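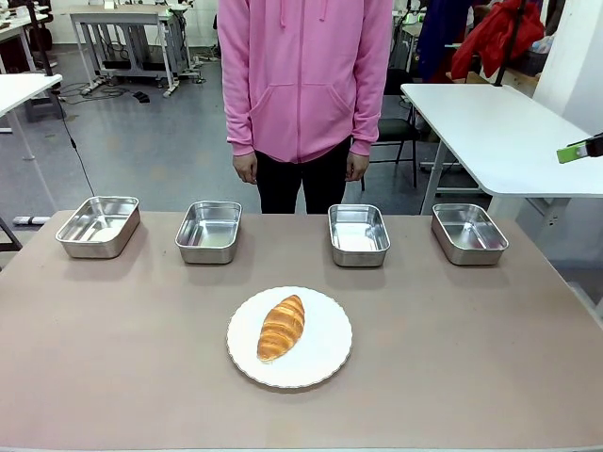
How to Set Up and Run a Tabletop Food-Handling Session, Safely and the Same Way Every Time

If you have come over from our page on choosing a gripper, welcome back, and if you are new, pull up a chair. This one is longer than I meant it to be. It covers the part of the work that happens around the robot: where people stand, how the table gets laid, who has the stop button, and what goes in the log. We wrote the first version for the Bralham kitchen trials and have patched it a good many times since then, mostly after somebody new joined and asked a question that none of us could answer the same way twice.

You can use it with one arm or two. It assumes a job on the simple side, such as moving a pastry from a plate to a tray, with a person close by. It is a working practice and doesn't replace your own risk assessment, so please do that first, and have it in front of you when you choose your speeds and distances. Where the two disagree, go with your assessment (and then write to us, we love hearing about it!).

What you need before you start

A table that doesn't rock. Push down on each corner with the flat of your hand.
Trays, all the same kind, washed and dried.
One plate and the food item for the task.
A roll of low-tack tape and a marker.
A steel rule at least 30 centimeters long.
The task card, printed, one per session.
The session log, on paper or on screen, as long as it is only one of the two.

Step 1. Walk the floor

I know, you want to get to the robot. Walk the floor anyway. Go all the way around the table once and look at your feet. Every lab I've worked in has cables somewhere, and ours is no exception, so the rule is about routes and slack. Know which cable goes where, keep them out of the path the attendant will take to step back, and make sure none of them can be caught by a moving arm. If a cable has to cross a walking route, cover it. Stools and chairs get the same treatment: each one should have a place, and that place should be out of the way of anybody backing up without looking.

While you're down there, find the nearest stop button and touch it. I mean that literally. Put your hand on it, walk to where the attendant will stand, and come back. People remember a thing they have touched much better than a thing they have been told about.

Step 2. Agree on who does what

Two roles, and they stay with the same two people until the break.

The operator runs the robot and makes the calls. The attendant resets the table between runs and is the only person who reaches into the working area. Anyone else in the room is welcome to get on with their own work, but they don't touch the table, and they don't talk to the operator during a run unless something is wrong. "Stop" is the one word that anybody may say at any time, loudly, and nobody ever has to defend having said it. We put that on the wall at Iltgate in very large letters and it did more good than the four pages of guidance underneath it.

Step 3. Check what the attendant is wearing

This takes a few seconds and people find it slightly embarrassing, so do it cheerfully and do it for everyone, visitors included. Long sleeves are fine if the cuffs are snug at the wrist. Drawstrings get tucked in or tied short before anyone reaches across the table. Lanyards come off. Hair goes back if it is long enough to hang forward. Rings and bracelets come off too, partly for the gripper and partly for the food.

Hands should be washed even if the pastry is only a prop. Once you let that slip for props, you will find it slipping on the days when somebody means to eat the result.

Step 4. Lay the table

Start with the trays and put the plate down last. That order matters more than you'd think, as the plate is the thing you'll be lifting on and off all day, and you don't want to be stretching over it.

Set the trays in one row along the side of the table away from the plate. Square them by eye or leave them a little angled, whichever your task card calls for, but decide which and mark it. If the card says the layout should vary, vary it between runs and write down the new one. A tray that has been nudged by accident and left there is the worst of both worlds. Keep 100 millimeters clear between the front rims of the trays and the near edge of the plate, so the gripper can come down on the food without a finger touching metal on the way.

Then put the food on the plate. It doesn't have to be dead center, and for most tasks we would rather it wasn't. Do check that the plate is sitting flat, and turn any chipped one out of service then and there. A wavy rim is pretty, and perfectly fine to use, though you should mark the plate's position with tape at two points, as it's hard to judge the edge by eye.

Put small pieces of tape at the corners of things and keep them short. Long strips look tidy for an hour and then lift, and a lifted strip will cling to a gripper pad the first chance it gets.
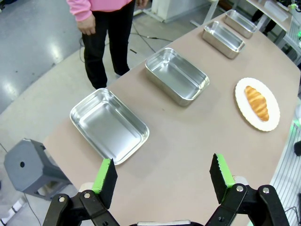 Gripper camera view of the table: four empty trays in a row, with the croissant on its plate.

Step 5. Look through the wrist camera

Before the first run, open the gripper fully and look at the live view with both the operator and the attendant at the screen. Ask yourselves a few plain questions. Is the food in view? Are both fingers in view, so you can tell where the pads are? Can you see the trays you are going to use? If the light from overhead is washing out the tray bottoms, try moving the lamp or dimming it before you start moving trays that have already been marked.

Pads deserve a proper look here too. Wipe them with a food-safe wipe, let them dry, and check that nothing is peeling at the ends. On our Haslinger arm we retire a set of pads after 275 grasps, which is a cautious number that suits flaky pastry and may well be too strict for you. Whatever your number is, put it on the task card where the operator will see it, and put the running total beside it.

Step 6. Take your standing place

The attendant stands on the far side of the table, facing it, with both hands down at their sides and in plain sight. It feels a bit stiff at first, like waiting to have your passport photo taken, and everybody gets over that by the second run. Hands at your sides means the operator can tell at a glance that nobody is about to reach. Folded arms, hands in pockets and phones in hand all look the same from across a table as someone who has just stopped paying attention.

Please don't lean on the table. It moves more than you think, and it brings your face nearer to the arm than your assessment is likely to allow.

Step 7. Call the run

We use the same words every time, in the same order:

Operator: "Table?"
Attendant: "Clear."
Operator: "Moving."

The attendant says "clear" only when their hands are back at their sides. If you say it on your way back from setting the plate, you have said it too early, and the operator should wait and ask again. When the arm has stopped and the motion hold is on, the operator says "Held," and only then does the attendant step in. A pause is not a hold. If the arm is still and you haven't heard the word, stay where you are, even if the croissant is hanging over the side of a tray and your whole heart wants to catch it.

Let it fall, by the way. Dropped food is a result. Log it, and bring out a fresh piece.

Step 8. Reset between runs

Attendant steps in, puts the food back on the plate, checks the tape marks, picks up any loose flakes that could end up on the pads, and steps out. No hurrying. We found at Griltthorpe that the shortcuts all crept in toward the end of a session, when everyone could smell lunch, and so we now stop at 100 runs no matter how well things are going. Swap roles at the break. The person who has been standing has usually noticed something the person at the controls has not.

Change the food when it starts to shed or lose its shape, and note the change in the log along with the run number.

Step 9. Write it down

One line per run. Run number, start layout, target tray, how it ended, and anything odd. "Odd" can be as small as a tray that slid a little. If somebody called a stop, record the stop and the reason, and leave out who called it. We kept names in the first version of the log and quietly got fewer stops, which is the wrong sort of improvement.

Fill the line in before the next run begins. Two runs later you'll be guessing.

Step 10. Close down

Park the arm, put the hold on, then power down in the order your manual gives. Trays go to be washed, whether or not anything landed in them. Food that has been in a gripper goes in the bin, however good it looks. Leave the tape down if the same task is running tomorrow, and otherwise peel all of it and wipe the table.

A few questions we get a lot

Can the attendant sit down? Between runs, gladly. During a run we prefer them on their feet, with room behind them to step back.

Do we need the spoken calls if we have a status light? Keep both. The light tells you about the machine, and the calls tell you about each other.

What about visitors? Give them a spot well away from the table, show them the stop button, and teach them the one word. Most of them enjoy that part.

Can we use real food? Yes, and for pastry I would encourage it, at least for your final checks. Props hold together far too well.

The blank task card and log sheet are on the downloads page, along with the older Bralham version for anyone still using the single-tray layout.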